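怎样给业余球队写一份对手观察报告

作者：阿比利奥·卡里略（Abílio Carrilho）

先说明一下，中文不是我的母语，我在写的时候会尽量用简单的句子。如果有的足球术语和您习惯的说法不一样，请按您自己的习惯理解。

这篇教程写给业余球队的教练、队长，还有愿意在周末站在场边看别人比赛的人。职业俱乐部有专门的分析部门，有软件，有很多角度的录像。我们没有这些。我们有一本笔记本，一支笔，和一场九十分钟的比赛。我在斯泰纳德（Stenard）队做了五个赛季的对手观察，一开始写得很差，后来慢慢有了固定的做法。下面写的就是这个做法。

一、比赛之前要准备什么

纸。我用的是A4白纸，不用有横线的本子。横线会让人想写句子，而在比赛中您应该画图。我会提前在每张纸上画好一个球场，一张纸画一个，球场的长边和纸的长边一致。上半场准备四张，下半场准备四张，定位球单独准备两张。

笔。两种颜色就够了。我用黑色写对手，用红色写他们的对手，也就是那天和他们比赛的那支球队。曾经我用四种颜色，结果下雨的时候我总是拿错，回家以后看不懂蓝色是什么意思。铅笔在潮湿的纸上比圆珠笔好用，这一点在秋天很重要。

夹板。一定要有夹板，最好带一个透明的塑料袋，可以把夹板和手一起放进去。

手表。请不要用手机看时间。您拿出手机，就会看到消息，然后您会错过一个角球。我自己错过的那个角球后来变成了进球，赛后教练问我那个球员是从哪里跑出来的，我答不上来。

出发以前，请找到这支球队最近几场的比分和出场名单。业余联赛的网站一般都有。不需要研究很久，只要知道谁经常首发，谁最近进球，谁可能停赛。把号码和名字写在一张小卡片上，放在夹板的上面。要注意的是业余球队的号码常常会变，同一个球员这个星期穿七号，下个星期穿十四号，所以卡片上最好再写一个特征：高个子、左脚、袜子总是放下来。

二、站在哪里看

如果球场有看台，请坐在中线附近，尽量高。如果没有看台，我的建议是上半场站在中线，下半场站到对手球门后面的那个角旗附近。

理由很简单。从中线看，您能看见两条线之间的距离，就是后卫和中场之间有多少空间。从球门后面看，您能看见宽度，就是边后卫离中后卫有多远。一场比赛只站一个地方，会漏掉其中一种。

请不要站在替补席旁边。那里声音很多，您会听教练喊什么，然后把教练喊的内容写进报告。教练喊“往前压”，不等于球员真的往前压了。我只写我看见的。不过，如果守门员在定位球时喊的是号码或者代号，这个值得记下来。

还有礼貌的问题。在我们的联赛里，去看别人的比赛是完全正常的事，没有人会生气。我到场的时候会和主队的人打招呼，说我是从哪个队来的。有一次在加尔图斯霍尔姆（Galtusholm），他们还给了我一杯咖啡和一份当天的出场名单，上面连候补守门员都写了。偷偷摸摸地看反而会让人不舒服，而且拿不到名单。

三、开场的一刻钟：只看阵型

前十五分钟，请不要记录任何精彩的动作。射门、过人、铲球，都不要写。这段时间只回答一个问题：十一个人站在哪里。

做法是这样。每隔五分钟，等到皮球出界或者守门员拿球的时候，快速地在图上把十个场外球员的位置点出来，写上号码。这样在十五分钟之内您会有三张小图。三张图放在一起，就能看出基本的阵型。

请记住，大多数球队有两个阵型，一个是有球的时候，一个是没有球的时候。很多业余球队自己说“我们踢四三三”，但没有球的时候两个边锋退回来，变成四五一。所以每张图请在角上写清楚：有球，或者无球。我用一个小圆圈表示有球，一个小叉表示无球。

初学者最常见的错误，是从网站上读到“四四二”，然后在场上努力地找四四二。请先看，再给它一个名字。如果给不出名字，就不给。我写过一份报告，阵型那一栏写的是“三个后卫，前面比较乱，八号想去哪里就去哪里”。我们的教练说这是那个赛季他最容易理解的一份。

四、有球的时候看什么

从第十五分钟到半场结束，我看对手有球时候的做法。按照球场的三个部分来看会容易一些。

后场出球

守门员拿到球以后，他做什么？短传给中后卫，还是大脚开出去？如果开大脚，落点在哪一边？请每次都在图上画一条线，从球门到落点。半场结束的时候，线会集中在一个地方。业余守门员很少会改变习惯，一个右脚的守门员，他的长球常常落在他自己的左前方或者右前方的固定区域，那里一般会站着全队最高的人。

中后卫当中，谁更怕有球？这个很容易看出来。怕球的那个中后卫接球以前不抬头，接球以后马上回传。您把他的号码圈起来。到我们和他们比赛的时候，前锋可以把球逼向他那一边。

请再看一看，当对方的前锋上来逼抢时，他们第一次传球给谁。第一次传球给谁，说明全队相信谁。这个人往往不是队长。

中场推进

中场的部分是最难写的，因为球很快，而且人很多。我的办法是只跟一个人。选择您认为最重要的中场球员，连续看他五分钟，皮球在别处的时候也看他。他在哪里等球，他是不是转身以前先看一眼背后，他丢球以后追不追。

五分钟以后，换一个人。

这个办法是韦拉吉·文乔（Wiroj Boonchu）教给我的，他以前在泰国做过青年队的教练。我刚开始不相信，觉得会错过太多。后来我比较了两份笔记，一份是跟着球看的，一份是跟着人看的。跟着球的那份写的东西很多，但是都是大家已经知道的。

前场进攻

这里请记录三件事：从哪一边来，怎么进禁区，谁在禁区里面等。

从哪一边来，用箭头画。我只画进入最后三十米的进攻，其他的不画。

怎么进禁区，我用字母：C是传中，D是直塞，K是个人带球，Y是远射。用哪些字母没有关系，只要您每次都用同样的。

谁在禁区里面等，写号码。要特别注意后点。业余比赛中有许多进球发生在后点，进攻方的另一个边锋跑进来，而防守方的边后卫在看球。

五、没有球的时候看什么

很多人写报告，防守部分只写“防守很积极”或者“防守一般”。这样的句子没有用处。教练读完以后不知道应该怎么训练。

请回答下面的问题，能回答多少就写多少：

他们从哪里开始逼抢？是对方的禁区前面，还是中线，还是自己的三十米？在图上画一条横线。

谁第一个上去？他上去以后，后面的人跟不跟？如果前锋一个人上去，中场站着不动，那么前锋背后就有一块很大的空地。请在图上把这块空地涂成灰色。

后卫线有多高？皮球在对方半场的时候，最后一个后卫离中线有几步？如果后卫线很高，再看中后卫转身快不快。高的后卫线加上慢的转身，是我最喜欢写进报告的内容。

边后卫上去以后，谁补他的位置？有的球队是后腰补，有的球队是中后卫拉开，有的球队没有人补。没有人补的情况，在下半场最后二十分钟最明显。

丢球以后的前几秒，他们做什么？马上抢，还是往回跑？还是先和裁判说话？第三种在业余联赛里并不少见，请写上是谁。

六、中场休息

休息的时候不要去排队买东西。至少先不要去。请用前五分钟整理上半场的图，趁您还记得的时候，把看不清楚的字重新写一遍。

然后在一张新纸上写三句话，每句话只说一件事。例如：

“左路进攻比右路多很多。”

“四号不喜欢用左脚。”

“角球的时候，没有人看管短传。”

这三句话是下半场要检查的假设。下半场开始以后，您的工作是看它们对不对。如果四号在下半场用左脚传了两个很好的长球，就把那句话划掉，不要舍不得。

写完以后可以去买东西了。

七、定位球

如果您时间很少，整个报告只能做一个部分，那么请做定位球。别的东西会因为天气、人员、比分而改变，定位球的变化很慢。一支球队花了整个冬天才练会两个角球，他们不会在一个星期里扔掉。

每个角球请记录以下内容。

谁开球，用哪只脚，内弧线还是外弧线。

开球以前有没有手势。举一只手，举两只手，还是摸一下球袜。请写下手势和落点，看看有没有关系。有的球队举手只是告诉队友“我要开了”，和落点没有关系，这也要写清楚，免得我们的后卫白白地去猜。

落点在前点、中间还是后点。

禁区里有几个人进攻，几个人在外面等第二点，几个人留在后面。

谁先碰到球。

防守角球的时候，看他们是盯人还是区域，或者混合。看法很简单：开球以前，看他们的球员是在看球还是在看人。如果有人用手去找对方球员的身体，这是盯人。如果站成一条线，脸都朝外，这是区域。门柱旁边有没有人，也请写上。

任意球和角球差不多，只是多一件事：人墙。谁来排人墙，守门员用了多长时间，人墙里有没有人会转身或者低头。

界外球很多人不记。请您记一下长的界外球。我们在联赛里遇到过一位叫埃尔图鲁尔·达格代伦（Ertuğrul Dağdelen）的边后卫，他可以把界外球扔到小禁区的前角，比很多人的角球还要准确。第一次和他们比赛以前，我的报告里没有界外球这一栏。第二次就有了。

点球比较少见，看到了就记：谁罚，助跑几步，打哪一边。也记守门员提前动不动。

八、下半场

下半场的记录应该比上半场少。我一般只做三件事。

第一，检查休息时写的三句话。

第二，记录换人。谁下，谁上，第几分钟，换完以后阵型有没有变化。请注意教练在领先的时候换什么人，在落后的时候换什么人。如果您有机会看同一支球队两场比赛，这个部分会非常有意思，业余教练的换人有时候和时钟一样准。

第三，看谁累了。在第七十分钟左右，重新看一遍所有的球员，每个人看几秒钟。谁在死球的时候弯着腰，谁丢球以后不再回追，谁开始要求队友把球传到脚下。把他们的号码写在一张纸上。我们的快速球员应该在这个时候，从他们的那一边上场。

比赛最后的十分钟，如果比分接近，请放下笔看球。这是我个人的习惯，您可以不同意。我发现比赛最后的时候，球员的情绪比位置重要，而一直低着头写字的人看不到情绪。谁在鼓励别人，谁在抱怨，守门员敢不敢出来摘高球。比赛结束以后我再用两三行写下来。

九、回家以后怎样写

请当天晚上就写，或者最晚第二天早上。我试过星期二再写，结果图上的一半符号我已经想不起来了。

写报告以前，先问一个问题：谁要读它？

教练读的那一份可以长。球员读的那一份必须很短。我现在每次写两份，教练的那一份大约3000字，加上图；球员的那一份只有一页，正面是字，背面是图。我第一年只写一份长的，打印出来发给所有的人。训练结束以后，我在更衣室的椅子下面找到了好几份，折成了垫鞋的东西。

教练版的顺序是这样的：

一，基本信息。比赛、比分、天气、场地情况。场地情况很重要。在很软的草地上，一支喜欢短传的球队也会开长球，那么您看到的就不是他们平常的样子，必须写明。

二，阵型，有球一个图，无球一个图。

三，有球。后场、中场、前场，各写一段。

四，无球。

五，两种转换，就是刚刚得到球和刚刚丢掉球。

六，定位球，每一种一个图。

七，球员。不需要写全部，写五个人就够了：守门员，最危险的进攻球员，组织的人，最弱的防守球员，最有可能上场的替补。

八，我不确定的事情。

第八条请一定保留。看一场比赛，您能知道的东西是有限的。如果那天对手的主力前锋没有来，就写“主力前锋没有看到”。如果您只看到一次快速反击，就不要写“善于反击”，请写“看到一次反击，从右路，没有射门”。教练可以自己判断。

球员版的顺序：

最上面一句话，说这支球队是什么样的球队。

然后每条线一小段，后卫看后卫的，中场看中场的，前锋看前锋的。每一段不要超过四行。后卫不需要知道对方守门员怎么出球，所以不要给他们看。

背面是两个角球图，一个进攻的，一个防守的。

十、语言的问题

我对语言比较敏感，可能和我自己用外语写作有关系。写报告的时候，形容词应该少，动词应该多。

不好的例子：“十号技术出色，是球队的灵魂，威胁极大。”

好一点的例子：“十号从左边往中间走，用右脚射门或者传后点。他背对球门的时候接球不好。”

第一句话读完，后卫会害怕十号。第二句话读完，后卫知道要站在哪里。

也请不要嘲笑对手。一份报告可能会被传到别的地方去，手机拍一张照片只需要一秒。有一个赛季，我们的一份报告真的被对手看见了，里面写着他们的守门员“像一扇没有关好的门”。写这句话的人是我。那场比赛他扑出了一个点球，赛后他走过来和我握手，问我门现在关好了没有。从那以后我只写他出击慢、左下角的球用右手去够，诸如此类可以看见的事情。

涉及球员的伤病、家庭、工作的事情，不要写进去，就算您碰巧知道。

十一、怎样讲给球队听

报告写好了，不等于球队知道了。我们队的做法是在训练以前讲，地点在更衣室，站着讲。坐下来以后大家就会觉得这是一个会议。

讲的时候请用白板，画三个图就停下。第一个图是他们怎么进攻，第二个图是我们往哪里进攻，第三个图是角球。讲完马上到场上去走一遍。让替补球员扮演对手，按照图上的位置站好，首发球员慢慢地走，不跑。走两遍以后再跑。

泽林·博兹库尔特（Zerrin Bozkurt）在邻近的女子队做同样的工作，她的方法和我有一点不同。她不自己讲，而是把一个图交给一名球员，让这名球员讲给别人听。讲的人要提前把内容弄懂，听的人对自己的队友也更认真。我借用过这个方法，对中场球员效果很好，对我们的两位中后卫效果一般，他们讲着讲着就开始讲裁判了。

比赛当天不要再给新的内容。只可以重复。如果您在热身的时候突然想起来对方的七号喜欢内切，请告诉左后卫一个人，不要告诉全队。

十二、一个简短的实例

下面是我在四月写的一份球员版报告，对手是塞泽尔（Sezer）队。那场比赛早就踢完了，他们的教练也同意我放出来。我删去了名字，只保留号码。

“这是一支喜欢从左边进攻的球队，身体好，耐心不太好。

后卫：他们的九号不跑身后，他要球到脚下，然后给十一号。请贴住九号，但不要铲他，他很会要任意球。十一号每次都往外线走，用左脚传中，后点有七号。右后卫挡住传中的路线，左后卫请看七号，不要看球。

中场：六号是他们第一个要传球的人。他只往右边转身。从他的右边上去逼他。他们的八号前插以后不回来，他后面有地方。

前锋：中后卫三号怕球。先挡住五号，让三号拿球，然后一起上。他们的后卫线造越位的时候，左后卫总是慢一步，可以从他那里跑进去。

全体：他们在领先以后会变慢，在落后以后会争吵。开场请不要着急。”

背面的角球图我在这里没有办法放，用文字说一下：他们防守角球时四个人站成一条线，在小禁区前沿，另外三个人盯人，短角球没有人出来。我们准备了一个短角球。

结果怎么样呢？比赛是平局。短角球我们开了三次，有一次造成了射门，打在边网上。十一号的传中被挡住了很多，可是他在上半场有一次往里面走了，用右脚射门，进了。我看过的那一场，他一次也没有往里面走。在教练版的第八条里，我写过“十一号的右脚没有看到”，而在球员版里我没有写。这是我的错误，后来我在球员版的最后也加了一行“没有看到的事情”。

十三、看录像可以吗

可以，但不要用录像代替现场。业余比赛的录像一般是从一个位置拍的，跟着球走，您看不见离球很远的人。后卫线的高度，另一侧的边后卫，守门员的站位，这些在录像里常常没有。

我的用法是，现场看一遍，回家后用录像检查定位球。一场比赛的角球和任意球加在一起看一遍，用不了很久。如果要把整场比赛看一遍，加上暂停和倒退，我一般要用100分钟以上，这对有工作有家庭的人来说太多了。

赫尔曼·佩卢佩西（Herman Pelupessy）是我们队的老门将，现在也帮助我看比赛，他喜欢把录像的声音关掉。他的意见是，有声音的时候人会跟着观众激动，会觉得一次普通的进攻很危险。我试过，有道理。

如果您要在对方的场地录像，请先问主队。如果是青少年比赛，要问得更早，规则也更严格，请按您所在联赛的规定办。

十四、怎样保存

我把所有的报告放在一个文件夹里，按照球队分，不按日期分。每支球队最前面有一张纸，写着固定的内容：场地大小、草地还是人造草、更衣室在哪一边、下午几点太阳会照着哪个球门。这些内容不太会改变，第二年还可以用。

原来的手画图也请留着，不要誊完就扔。我的纸盒里现在有416张，有些被雨淋过，有些只有我自己看得懂。翻旧图的时候会发现，换了教练的球队，角球有时候还是同一个角球，因为开角球的那个人没有换。

文件名写得清楚一些：球队、赛季、主场还是客场。请不要写“最终版”，也不要写“最终版二”。

十五、常见的几个疑问

有人问我，一个人看得过来吗。看得过来，只要不想看全部。如果有两个人，请分工，一个人看有球，一个人看无球，休息的时候不要交换意见，比赛结束以后再比较。两个人太早说话，会变成一个人。

有人问，只有半场的时间怎么办。那就看下半场。上半场大家都按照计划踢，下半场才能看出习惯。可是我要承认，如果您还不知道他们的阵型，看上半场会舒服一点。

有人问，自己没有踢过高水平的比赛，能不能做。我踢过的最高水平是斯凯尔农（Skernon）地区的第三级，位置是替补左后卫。做这件事情需要眼睛和耐心，还需要一条保暖的裤子。

也有人问，如果看错了怎么办。在下一份报告的开头写上一次看错了什么。我们的教练每次都先读这一段。

最后附上我带去场边的清单，您可以抄下来放在夹板后面：

画好球场的纸，十张
黑色笔和红色笔，铅笔一支
夹板和塑料袋
手表
号码卡片
定位球的记录页
水
一顶有帽檐的帽子，雨天和晴天都用得着

相关文章

业余门将怎样练习出击：适合没有门将教练的球队
雨后草地上的传球训练
替补球员的热身应该什么时候开始
怎样给新来的队员安排位置
小场地上的五人制角球
队长和裁判说话的几个注意事项

联系我们 | 投稿说明 | 版权归作者所有，转载请先来信 | 返回顶部
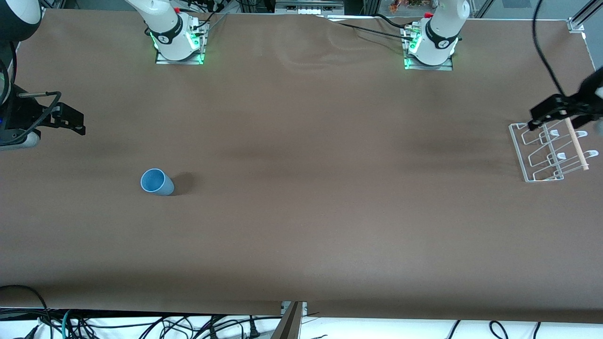 铺着棕色纸的桌面和两台白色机械臂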